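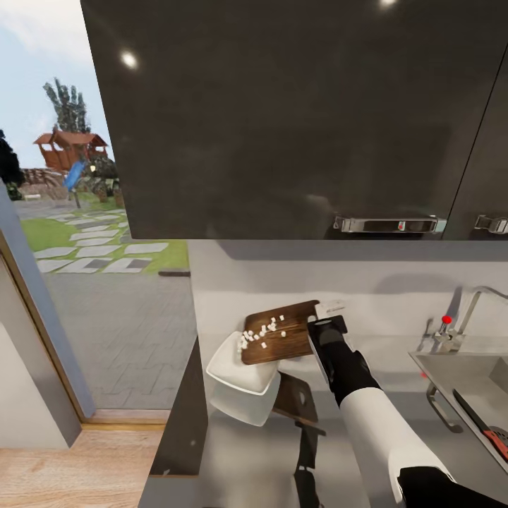 Dicing practice in the simulated kitchen, knife over the board.

I love this part of my job now! Our prep kitchen at Avonent is getting a robot arm in November, and we get to try out its chopping on screen first. Liesbeth Baert used to dice 50 trays a shift and her wrists hated it. She's now the one telling the programmers how small a cube should be (they listen, too). I went home buzzing, and I still want to ask her about onions.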